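Vinmont adopts window rule for older buildings

The Vinmont building office will require permits for replacement windows in the Costigan district starting in March. The rule covers 738 addresses, including the old customs house of 1788. The permit fee is $50, and each application may list up to 2 openings.

Inspector Asger Mikkelsen said the rule governs frame width, glass area and exterior color. Black frames remain allowed. Hardware is exempt, so a small black latch at the center of the lower frame, as on the large window shown with a pink cloth pressed against its bottom rail, needs no review. Storm panels - interior or exterior - will be handled separately. Applications open Thursday. 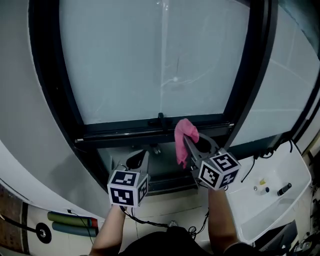
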